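Tarncombe bench notebook, sim grasping
2026-06-06, entry by Lautaro Lagos
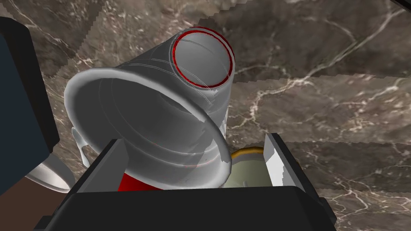 Does a high grasp score in the simulator mean the planner is any good?
Only that it agrees with the simulator's contact model. Until the same planner build runs on the Jengate arm, I'm treating the score as a regression check and nothing more.

Ran the new Herrero planner against the old one today. Same mug, same marble counter, wrist view logging on, 100 episodes each. Herrero reports 57 clean grasps and calls another 7 "recovered." I don't like that word. I went through all 7 and in 6 of them the fingers close, the mug rolls in the grip until it is tipped well over, and the success check passes anyway, on height. It never looks at orientation. If that mug had coffee in it we would be writing a different entry.

Yuto's view is that tilt is a placement problem and the grasp planner shouldn't be penalized for it. Fine, but then who owns it? The placement module assumes the object pose at lift is the pose at grasp. I checked. It reads the pose once, before closing, and carries it through as a fixed offset. So a mug that turns in the fingers is a mug the placement code has wrong from then on.

Perception is not helping either. With the mug this close to the wrist camera the segmenter (Culis, default weights) keeps merging the handle with the body, and twice it gave the red ring on the base its own object ID. Olga says fine-tuning will sort it out. Maybe. I'd like to see the masks on the marble texture first, the veins throw edges everywhere and we've never tested on anything plainer.

Also not convinced by the friction setting. Somebody raised it in the shared config and the commit message says "tune." Xiuying, was that you? If the 57 depends on it I want to know before it goes in a slide.

To do:
- success check: add a tilt limit, rerun both planners on the same seeds
- re-read object pose after finger closure, log the difference
- friction back to the old value, one run, no other changes
- dump masks for the two red ring episodes and send to Olga
- ask Thảo whether the arm is free before July

Old planner numbers are left out on purpose. Its logs came from the old friction value, so the two columns can't sit side by side yet. Seeds and config hash are in the run folder.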